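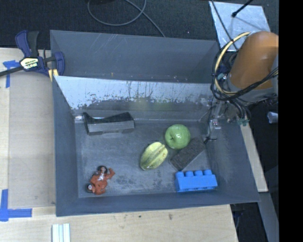
Section 4: Getting your Tarkilance pantry scale online

Okay, the feet are on and the batteries are in, so now we get to the part I like! I've set up four of these (two at home, one at my sister's, one in the kitchen at Grunside) and it goes quickly once you know where to look.

1. Put the scale on a hard, level counter. Mine wobbled on a cork mat and the readings wandered all over the place.

2. Press and hold the round button until the display shows 224. That's the pairing code, and it's the same on every unit, so don't go hunting for your own.

3. Open the Zutach app on your phone and tap Add Scale. Type in the code. You have 30 seconds before the display goes dark – if you miss it, just hold the button again.

4. Pick your home Wi-Fi and enter the password. Capital letters count here, and yes, I've been caught by that more than once.

5. When the app asks for a test weight, set something that weighs exactly 500 grams on the middle of the plate and tap Calibrate. I use the little brass weight from my old Amato balance. A bag of sugar is fine in a pinch, but the bag itself weighs a bit too.

6. Wait for the beep, then take the weight off. The display should go back to zero.

Note: If it sits at 1 or 2 grams instead, tap Zero in the app and leave the plate alone while it thinks.

Caution: Please don't lean on the plate or use the scale as a step for jars. The sensor underneath bends easily and can't be fixed at home.

Alper Tokgöz wrote in to ask about moving the scale to another room. You can keep the pairing, Alper, but do repeat steps 5 and 6 once it's on the new counter.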